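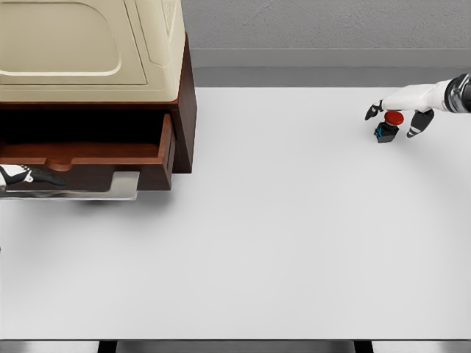 Drawer open, right hand over the red button. Run 233, the one that sent me down the rabbit hole.

Shares 10 | Comments 2

So, a lot of you asked what went wrong with the Hinau simulation in September, and I promised I'd put up a page. It's a short one! I'm only posting the one render because it has both hands, the drawer and the button in it, and those are the bits I get emails about.

The task is easy to say out loud: left hand deals with the drawer, right hand presses the red button, everything goes back to rest. We'd been running it in our Dindmont setup for weeks with no drama. Then I swapped in the new controller settings, went for coffee, and came back to a log full of press events with hardly any force behind them. The software was counting a press as soon as the palm got close (up to 2 centimeters away!) and moving on to the next step.

On a screen that's a silly bug. On the real arm I'd call it a safety problem, because our button there is wired as the stop. A robot that thinks it has hit stop and hasn't is about the worst thing I can picture on a late shift.

Karthikeyan Rao found the cause before I did, which I'm still a little sore about. When I copied the button over from the old Wastent project, its contact zone came along at the old size, way bigger than the cap. Saulius Ozoliņš then asked why our checker never looked at button travel, and I had no good answer (I wrote the checker).

What we changed: the contact zone now fits the cap, a press only counts if the cap moves down, and if there's no travel after 2 tries the whole run halts and both arms hold still. I also threw out every result from that batch, even the pretty ones. Sorry, Fodor folks, your chart will be late.

The drawer half of the task was fine all along, by the way. I checked it anyway, and then checked it again after dinner. If you have copied our button file, please grab the new one before you run anything on hardware.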